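Does Savley charge an application fee?
Yes, $12 per adult. Be wary of any landlord who calls it refundable.

Is the $500 deposit really all I pay up front?
I doubt it. Ask for the move-in total in writing – the Michailidis building adds first month's rent. 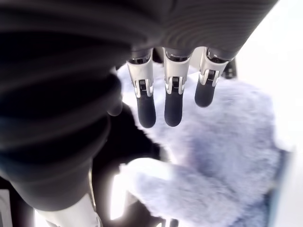
Are pets allowed?
"Pet friendly" in a listing means very little. Read the lease first. Anything pale and fluffy, even a throw, tends to get blamed on a cat at move-out, so keep your own dated photos. Disputes go to Thanasis Margaritis within seven days.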